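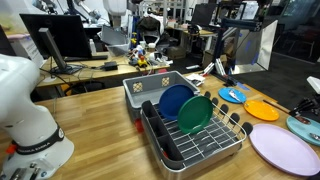 Dish rack on a butcher-block table, plates standing or lying?

baltazar_q
Hello all. I have a stainless steel dish rack with a wire grid, a dark tray under it, a utensil holder on the left and cup holders on the right rail. It stands on a light butcher-block table, and this table is the only surface we have in the shared kitchen in Clendudley. My question is about plates. I put two of them upright in the rack, and the others I lay flat on the wood beside it until somebody dries them. My roommate tells me I will ruin the table. Is he right?
Baltazar Quintero

Verkska
Yes, he is right. A flat plate keeps water under its foot and the wood drinks it. I had dark rings on mine after one November of doing this. Stand them all in the rack.

ovenmitt30
I don't agree with Verkska. If the table is oiled, a plate can lie there for 30 minutes and you will see nothing. I have done it for 11 years. The rings come from leaving things overnight.

baltazar_q
I oiled it when I moved in, and after this, never. Maybe here is my problem.

S. Sepúlveda
Put a drop of water on the wood. If it stays round, you are fine. If it goes flat and dark, you need oil. I use the mineral oil from Brunner, two thin coats, and I wipe off what is left the next morning.

Verkska
Oil is good, but it doesn't change that he has a rack and doesn't fill it. Why do the plates have to lie on the table?

baltazar_q
Because the large ones lean on the cup holders when I stand them on that side, and then the cups have no place. The smaller ones go well at the back.

ovenmitt30
Then turn the rack so the cup side faces the wall. Or take the cup holders off, if yours come off. With mine I removed 2 and kept the others.

Ivis
Sorry to enter so late. A folded towel under the flat plates is enough for me, but you must really hang it up after. A wet towel left on the wood is worse than a wet plate. Also lift the tray sometimes and look below it - I found a black line there, and I had to sand it.

baltazar_q
I did the drop test on 20/03/2023 and it went flat very fast. So I will oil it first, and then I try with the towel.

Verkska
Try with the rack.

S. Sepúlveda
Let the oil dry well before you put the rack back. Mine left four small marks from the feet.
Sebastián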